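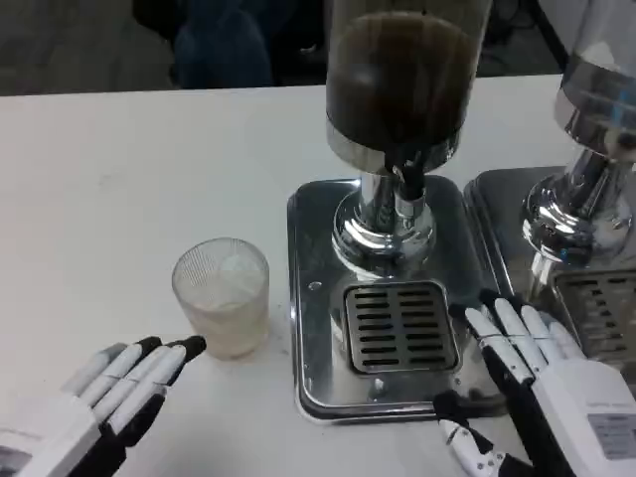 Volunteers wanted for the Dornora anaemia study

Do you live with thalassaemia or another inherited anaemia? We'd love to hear from you, whether you were diagnosed last month or have been coming to clinics all your life. The study asks for 6 short visits over 34 weeks, each with a small blood sample and a good long chat.
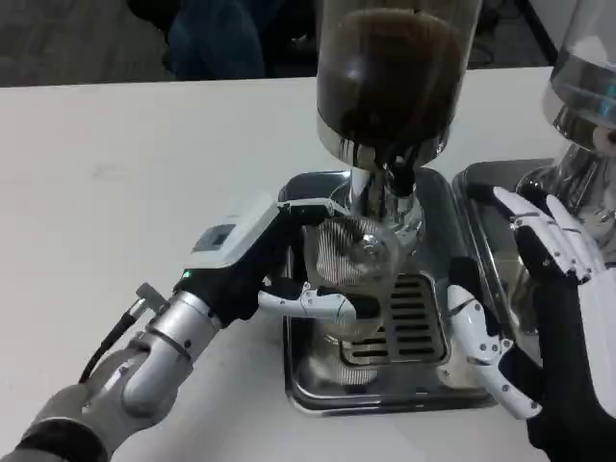 Coffee grinder with a full hopper of beans.

Travel is paid. Please ring the Nowicki Clinic on extension 148 before the end of September.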